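Do You Need a Bean Tray? Thoughts on a Small Microwave Shelf

4 Jan 2021

Every January the internet tells me to buy containers. This year it's divided trays for dry goods, and a reader, Trefor Dafis, wrote to ask whether they save any time at all. I doubted it. I still mostly doubt it.

The pitch goes like this: keep your beans and grains out where you can see them, next to the microwave, and you'll cook them more. Maybe. I've had red beans in plain sight for weeks and still made toast. What I will admit is that a tray with three sections beats three torn bags held shut with clips, and it leaves enough table for a second tray to measure onto. 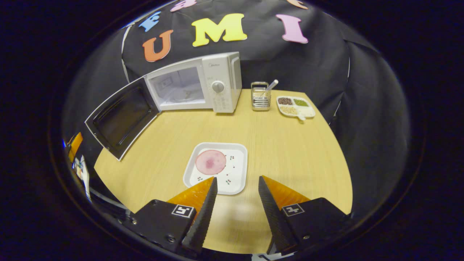
What about the microwave?

A white Midea with a dial. I like a dial – you turn it and you're done. The door swings out to the left, so whatever you keep on that side has to move. I put the spoons on the right, in a wire holder, and the beans past those.

Is it worth the money?

The Skalum catalog wants 300 for a matching set, which is silly for something that holds mung beans. Dretow has one with a lid, and a lid matters more to me than matching colors. Open trays collect dust – no blog ever seems to mention that. I'd fill one with what I plan to cook this week and leave the rest in the bag.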